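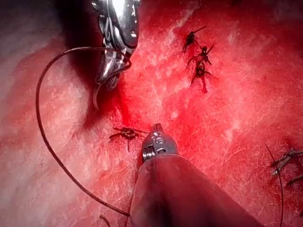

It never gets tired and it never wants a Saturday off, somebody was saying as I came in with my coat still on, so what exactly is there to be upset about?

February
By Georges Hakim

I hung up the coat. The man from Tumico looked at me as if the question had been mine to answer, and I told him I wasn't upset, I was looking for a chair. They had taken the chairs out of the lab at Faveden on account of the new console, and put in stools.

The system was called Vilo. It had a logo and a mug. For six weeks I had been paid to sit beside it and press a green key when I agreed with a stitch and a yellow key when I didn't. Before that I was paid to put in the stitches, and before that to teach other people to put them in, first with their hands and later through the arms. My title hadn't changed. I had noticed that titles don't, if you leave them alone.

"We got to 500 yesterday," the man said. "Unassisted."

"I was there," I said.

"Then you know."

What I knew was that I had pressed yellow 19 times and reached over and taken the controls on most of those. I asked how that came out as unassisted. He said a correction was logged as supervision. Assistance was another column. He was patient about it, and I believe he thought it was true.

Lena was already on her stool. She was the last of the trainees. When I started there had been enough of them that we ran two sessions and fought over the good lamp. She was supposed to get her hours on the arms, but the arms were booked for Vilo until four, so she got her hours on the yellow key like me.

"Watch this one," she said.

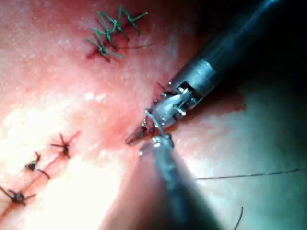
Two instruments on one strand, green stitches above and dark ones lower left.

We watched. I will say for Vilo that it didn't fidget. I had students who fidgeted until their second year. The jaws went where they went, and I kept my finger near the key and tried to work out what I was feeling about the gap still waiting to be closed.

"Too close to the edge," said Lena.

"Do you think so?"

"Don't you?"

I did think so, but I had thought so a half second after she did. I pressed yellow. A box came up asking for a reason, with a list to choose from, and the reason I wanted wasn't on it. I chose Other. The man from Tumico wrote something down.

"What happens to the Others?" Lena asked him.

"They get reviewed."

"By who?"

"There's a process," he said.

At lunch Demchenko called. That was the outfit that held the contract for the building and now, apparently, for us. A cheerful voice told me that one observer could cover two stations once the keys were moved to a tablet. I asked which observer. The voice said no decisions had been made, and then asked if I had any feelings about working evenings.

I went down the hall and ate my sandwich standing up. There was a poster by the elevator with 100 on it in large blue numbers, and under that, percent committed to our people. It had gone up the same week as the stools.

When I came back Lena was in my place with her hands on the controls. The man had gone to move his car. Vilo was paused, with an amber light I wasn't supposed to leave on for longer than 122 seconds without a note.

"It's only four," she said. "Nearly. It's not even two."

"No, it isn't."

"I haven't thrown a knot since before Christmas, Georges. I'm going to qualify as somebody who pressed a button next to a knot."

I should have told her to get up. I looked at the clock, and at the door, and then sat down on her stool, which was lower than mine and wobbled.

"Elbows," I said.

She dropped her elbows.

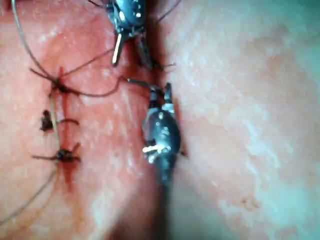

"Slower. You're pulling before you've decided where it's going."

"Vilo doesn't decide."

"Vilo isn't going to be woken up at three in the morning when one of these lets go. Slower."

She went slower. She was rusty, and the first throw was ugly, and she said a word and started over without being told to. The amber light went red. Down the hall the elevator opened, and I heard his shoes.

I picked up the keypad. When the box came up and asked me for a reason, I chose Other, and held the key down until he got to the door.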